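Friday, August 27, 2021

**To:** Sewwandi Biswas, Ellthorpe Fund
**From:** Tolera Ejigu, Sisay project, Usitz workshop
**Re:** Teaching the arm to service desktop computers by demonstration

Dear Sewwandi,

Thank you again for your patience over the summer, and for the kind note after our last call – it was passed around the whole workshop and did everybody good. I promised you a proper account of where the money has gone, so please pour yourself some coffee, as I do tend to go on.

## Recording the demonstrations

The main job this period was building up our library of demonstrations. An operator drives the arm by remote control through a short task inside an open computer, and we save the motion together with the views from the cameras at the gripper and beside the bench. We now have 1419 saved demonstrations, and 63 more are waiting to be checked before they go in.

We work on three kinds of parts, a hard drive, a processor and a memory stick, and each has its own place in the gray 3D-printed fixture next to the computer. Our first fixture let the parts shift a little, which made it hard to compare one operator's work with another's, so we redesigned it in July and I'm very glad we did. 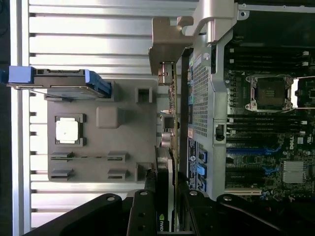
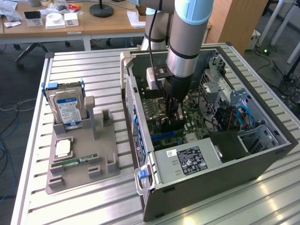 The bench view above and the next one both have the fixture to the left of the case, with the drive standing upright at the back.
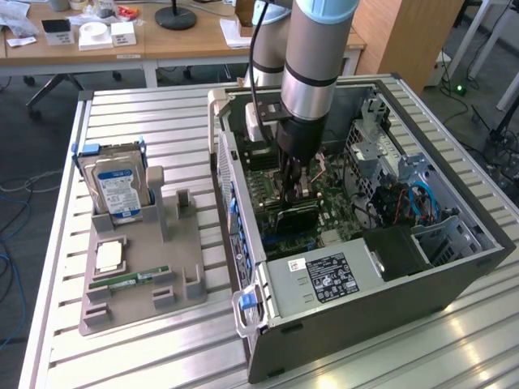
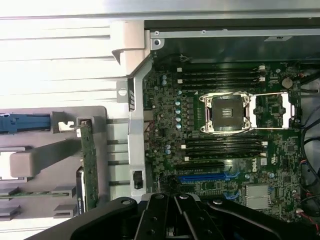
## What we have learned about our operators

Driving the arm well takes longer to learn than I told you in the proposal. The memory slots are narrow and the operator has to judge depth from a screen, so new people tend to come down too fast and then hover. We now give each newcomer 100 practice runs that we don't keep, and the recordings that follow are far smoother and much more alike. Guiding the arm by hand is still the quicker way to show a long, simple reach, and we'd like to go on using both – Hisier, our labeling program, can store the two kinds side by side.

## Spending

We are within budget. The second fixture cost a bit more than planned in printing time, but we saved on travel, for reasons you can easily guess!

## Before November

- Finish checking the waiting demonstrations
- Train 2 more operators
- Begin the first trials of the arm working from what it has been shown, starting with the memory stick
- Send you the full set of written operator notes

I would also love to have you visit once the trials are under way. The drive out to Usitz is long but pretty, and you'd be welcome to take the controls yourself for an hour or so.

With warm thanks,
Tolera Ejigu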